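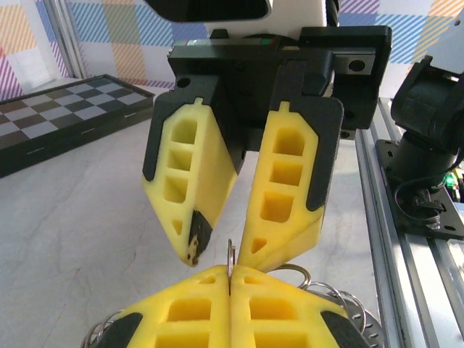
Teodoro Montes has maintained that the key ring was the last thing in the building he expected to lose to a machine, and most accounts of automation at Caltov begin with that complaint. Caltov is a key-cutting and tagging firm which supplies sets of keys to landlords, storage yards and small hotels. Its ring bench, where rings are separated, opened, loaded and tagged, was for years staffed entirely by hand. It is now shared between people and pairs of two-fingered robot arms, an arrangement known on the floor as "the duet" and in company papers as assisted ring handling.

Background

Split rings arrive in bundles and have a strong preference for staying that way. Separating one from its neighbors takes a fingernail, some patience and a vocabulary that new hires pick up in the first week. The bench was the usual starting post at Caltov, and the usual reason for asking to be moved to another one. Sore thumbs were common enough that the firm kept tape in the same drawer as the order slips.

A first attempt at mechanizing the job, a vibrating tray bought from Drostik, was meant to shake the rings apart. It shook them into a tighter bundle and was very loud about it. The tray was retired after 4 months and now holds the break room mugs.

Introduction of the arms

The arms came in one September, under a contract with the integrator Cabello. They work in facing pairs. One gripper pinches a single ring and holds it upright so that the other can approach from the opposite side. The yellow fingers are soft enough to give a little around thin metal, and have dark rubber at the contact points. The rubber wears, and replacing it has become a job of its own, with its own clipboard.

The software, sold under the name Feltine, learns from demonstrations. Bench workers steered the arms by hand controls through 200 practice orders while the system recorded what they did. It also recorded what they did badly, and for some weeks the arms set each ring down, paused and picked it up again, a habit traced to a worker who had been checking the clock.

Effects on work

No jobs were cut at the ring bench, a fact the company mentions often. The jobs did change. Each worker now minds 2 pairs of arms, clears tangles, swaps finger pads and does by hand whatever the arms decline to do. This last category includes bent rings, oily rings and any order marked urgent.

Thumb complaints fell off. Complaints about standing and watching rose to take their place. Several workers reported that the old task, though dull, had left the mind free, while the new one is just interesting enough to prevent daydreaming. Conversation suffered too, as the arms are spaced farther apart than the stools were.

Pay proved harder to settle than the machinery. Bench work had been paid partly by the piece, and it was unclear whose pieces these were. An agreement dated 2020-12-07 replaced piece rates with an hourly wage and a training supplement for anyone who records demonstrations. It runs to 66 clauses, one of which forbids naming the arms after supervisors. The clause is not well observed.

Reception

Opinion inside the firm remains mixed. Newer staff tend to regard the arms as slow coworkers who never want the window open. Longer-serving staff point out that a quick pair of hands still beats a pair of arms on a small order, and will demonstrate this on request, or without one. Montes moved to pad replacement and tangle clearing, and has since asked for a second clipboard.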